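The Breath Comes First: A Morning With Mi-kyung Lim

I got to Clustville twenty minutes early, which anyone who knows me will tell you never happens, and Mi-kyung Lim was already on the porch in wool socks with a blanket around her shoulders. She waved me up the steps and said, "Sit. I have 2 more minutes." So I sat! And I listened to her breathe, which felt strange for the first few seconds and then wasn't strange at all.

Mi-kyung teaches breathing and seated meditation at Pernach, the little studio above the hardware store. I'd been wanting to talk to her ever since July, when a friend dragged me to one of her evening classes and I slept eight hours that night for the first time in I don't know how long. (I'd love to tell you I've slept like that ever since. I have not.)

When the two minutes were up she opened her eyes, folded the blanket, and asked if I wanted tea. I did.

How it started

She came to meditation by way of a bad back and a worse temper. "I was working in shipping, at Tsao, and I was mad from the time I woke up," she told me. "I was mad at the toaster. My doctor said my blood pressure was too high for somebody my age, and I got mad at the doctor."

A woman in her office went to a sitting group on her lunch break and asked her along. Mi-kyung went to be polite. She lasted three minutes.

"Then I opened my eyes and looked at everybody else," she said. "I thought they were faking it. I really did. I went back the next week so I could catch one of them."

Did she catch one?

"A man in the back row was asleep. So yes, one."

She kept going. She said it took most of a year before she noticed anything, and what she noticed was small. Her son spilled a whole bowl of soup in the car and she heard herself ask if he was burned before she asked about the seat. "That was the day I thought, okay, something is working in there."

What she has people do

I asked what a brand new student does in the first class, and she laughed, because the answer is not much. You sit on a chair or a cushion, your choice. She doesn't care what your legs are doing. You breathe in through the nose, you let the air go out a bit slower than it came in, and you keep that up.

"People want the fancy ones right away," she said. "The one nostril, the humming, the holding. I like those, I teach those. But I won't let anybody hold their breath in the first month. If you're straining, you've made it into a weightlifting contest."

I confessed that I am exactly the person who wants the fancy ones right away.

"I know," she said. "I remember you."

She uses no music. She has a bell, a plain one she bought at the Alano flea market, and she rings it at the start and at the end. In between she talks less and less as the weeks go by. I told her the quiet had made me nervous the first time, and that I'd spent a good chunk of it planning a grocery list.

"That's fine. Plan the groceries," she said. "Then you notice you're planning the groceries, and you come back to the breath. You do that 50 times and you've had a good sit. People come up to me afterward and say they were terrible at it, their mind wandered the whole time. And I ask, how do you know it wandered? You know it because you came back."

I've thought about that one a lot since. I even said it to my sister on the phone, and she told me I sounded like a greeting card, so maybe it works better in Mi-kyung's voice.

The notebook

She writes a line after every morning sit. I asked to see the notebook and she went and got it, a fat green thing with a rubber band around it. The entry for the day I visited was number 950. She let me read a few and said I could share them, so I copied down my favorites: "Cold feet, fine otherwise." "Thought about the dentist." "Nice one." "Garbage truck." And then one that only said "Mom," which neither of us talked about.

"I don't write how good it was," she said. "When I did that, I started trying to get good grades. I only write what was there."

She tells her students to try it for 3 weeks and then quit if they hate it. Most quit, and she seems perfectly cheerful about that.

On the days it doesn't happen

I wanted to know about bad days, mainly for selfish reasons. My own practice (if I can call it that) falls apart whenever I travel, or get a cold, or stay up too late watching baking shows.

Mi-kyung skips days too. She had the flu last winter and didn't sit for a week and a half, and she said starting up again was like walking back into a party after you've already said goodbye. Her way around it is to make the sit so short it's silly. Five breaths on the edge of the bed. Five more while the kettle heats. She's very big on kitchens, as it happens. She thinks more people would meditate if they stopped waiting for a special room and used the minutes they already spend standing next to a stove.

"You're there anyway," she said. "Put both feet on the floor. Put the phone in another room. Breathe out longer than you breathe in. Then make your eggs."
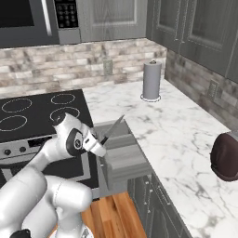
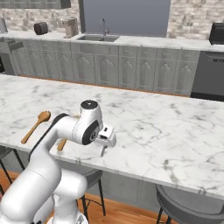 A few quick ones before I left

Morning or evening? "Morning for me. Evening for anybody who would lie to themselves about getting up."

Cushion or chair? "Chair, since my knees. I have a beautiful cushion and the cat has it."

Eyes open or closed? She said closed if you're calm and open if you're anxious, looking down at a spot on the floor a few feet ahead. I'd never tried open. I did it on the bus home and stared at a gum wrapper for six stops, and I have to say it was pretty good.

Anything she'd warn people about? She got serious here. If you feel dizzy or panicky, stop and breathe however your body wants to. If you have a heart or lung condition, or you're pregnant, check with your doctor before you try any breath holding, and tell your teacher. "And if sitting quietly makes you feel worse every single time, come talk to me. Maybe you need to walk. I have a walking group too, and we're much louder."

She walked me down to the gate in her socks and reminded me that the beginners' class is full until spring but the drop-in sit is open to anyone. I've already put it on my calendar, in pen.

Posted 9 Dec 2025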